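Home › Local History › Business and Industry

We use cookies to remember your settings and count visits. Accept | Manage choices

Bolger Excavating

Bolger Excavating was a family-run digging and grading company based in Turlow, a small valley town known for its limestone soil and steep back roads. For a business that never owned a fleet of any great size, it left a remarkable mark on the land around it, and plenty of Turlow's farm ponds, house sites and gravel lanes are its work.

Origins

The company began with one used backhoe and a dump truck bought at a farm sale. Its first paying job was a pair of cellar holes on Fakier Road, both dug through a shelf of rock that two other contractors had turned down. Word got around fast! Within six years the firm had moved out of a barn and into a proper yard beside the feed mill, with a fuel tank, a scale and a wonderful painted sign that older residents still remember.

Notable work

The best known project is the Prestunov Grade, a hillside road cut that replaced a narrow switchback above the creek. Crews moved the rock in short lifts and stacked the larger pieces into a dry retaining wall 112 feet long – a beautiful piece of work, and still standing straight. The wall has become a favorite stop for walkers, who come in spring when the creeping phlox is out.

The company also dug the town's fire pond, leveled the ball field behind the grange hall and cleared nearly every lane on the north side of town after heavy snow. Grave digging for the smaller country churches was done at no charge, a custom kept up for as long as the business lasted.

Equipment and methods

Operators learned on the job, usually starting with a shovel and a grade stick before they were allowed near a loader. Machines were repaired in the yard, and worn bucket teeth were built up again by welding. Estimates were written by hand until the last years, when the office finally got a desktop computer for billing.

Closing

The yard closed in May 2022 and the machines were sold at auction. The scale house was kept and now holds a fine little display of job ledgers, survey stakes and hand tools.
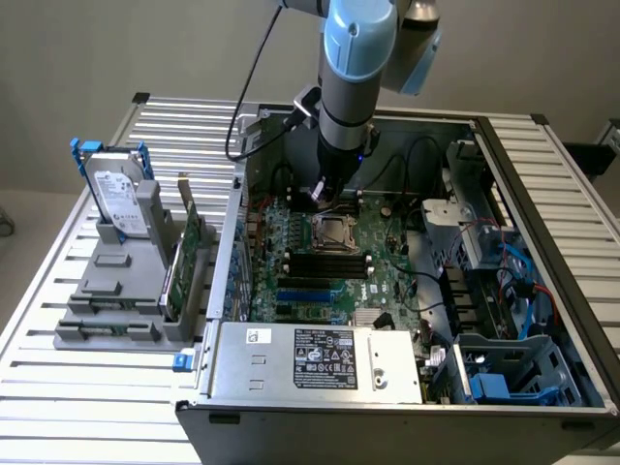 Related articles

- Turlow Feed Mill
- Prestunov Grade
- Fakier Road
- Dry stone walls of the valley

Filed under: Construction companies, Family businesses, Turlow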